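When the gripper would not let go

Etelka Sipos laughs when I ask how the morning began. "With coffee, and with everybody in a very good mood," she says. She has been running household cleanup trials at Barero since last fall, and by March her team had a robot that could clear a table from start to finish, or so they thought.

The trouble came on run 107. The arm picked up a can, carried it to the bin, and stayed there with its fingers shut. Shamim Mohmand, who was at the controls, waited a bit and then did what most of us would do -- he reached in to help it along.

"I had my thumb between the finger and the can," he told me, a little sheepish even now. "The software said the hand was open. I believed it." The fingers closed again, hard enough to leave a bruise that lasted 9 days. He hit the stop button with his other hand.

It took Sipos and her colleague Sidra Sandhu most of an afternoon to find the cause, and they were kind enough to go through it with me twice. The open command had been sent and then lost, and the program marked it as done without ever checking where the fingers were. Six seconds later it tried the whole grasp over again.

"So now we read the position back every time," Sandhu says, "and if it doesn't match, the arm stops and stays stopped until a person clears it."

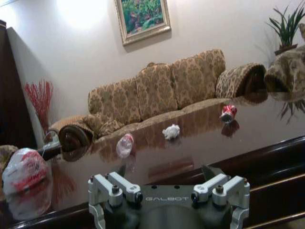

Sipos wanted me to know they had changed their own habits as well. The stop button goes to a second person now, and hands stay away until the power to the arm is off. They did 30 more runs with soft trash and cans before she would let anyone call it fixed. "Shamim asked me if that was too many," she says. "I told him, show me your thumb and ask me again." He is back at the controls, and he still wants to try it with glass.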